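How to Sort Out a Cupboard Full of Plastic Cups

By Imogen Dunmore

Most advice on kitchen cupboards ends with you buying something. A riser, a rack, a set of clear bins with labels. I've bought a few of these over the years and I still had cups falling on my head every time I wanted a glass of water. So I'm suspicious of any method that starts at the store, and this one doesn't.

You need a clear table or counter, a dish towel, a bag for giveaways and 59 minutes if your cupboard is anything like mine was. The people who say it takes five have either very few cups or very low standards.

Step 1. Take everything out

Yes, all of it. I used to think this was a waste of effort and tried sorting in place, and all I did was move the same cups from left to right. Put them on the table, upright, with like shapes together. Wipe the shelf while it's bare.

Step 2. Forget the one-year rule

You've probably read that anything you haven't used in a year should go. I don't buy it for cups. Picnic cups come out in warm weather or when family visits, and they're still worth having. Ask how many people you'd ever serve at once from plastic. For my house that's nine, and everything past that was just taking up room.

Step 3. Check the ones you want to keep

Run a finger around each rim. A rough edge or a split means it's done as a drinking cup. Sniff the inside too. Baking soda is supposed to cure an old juice smell, and maybe it does if you leave it overnight, but I've had mixed results and don't bother with a second try.

Cloudiness is harder to judge. If it washes off with vinegar, it was mineral film. If it doesn't, the surface is worn, and you can decide whether you care.

Step 4. Test the stack

Cups that look the same often aren't. I had two sets, one from Merkstead and one from Entwistle, that nested fine going in and then jammed so hard I needed warm water to get them apart. Drop one into another, let go, and lift it out again. If you have to twist, they belong in separate stacks.

Step 5. Look over each cup on its side

Turn the cup sideways and check the inside as well as the outside. Tapered ones hide a ring of grime near the bottom that you'll miss looking straight down.
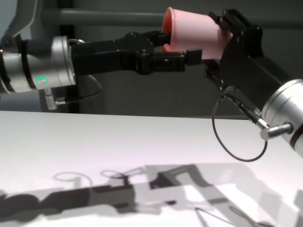 Step 6. Put them back, mouth up or mouth down

People argue about this as if it mattered. Mouth down keeps dust out, mouth up lets a damp cup finish drying. I dry mine properly with the towel and store them mouth down. Keep the stacks short enough to lift out with one hand, and put the everyday ones at the front.

Leave the giveaway bag by the door. Mine sat in the hall until April, and two cups found their way back into the kitchen.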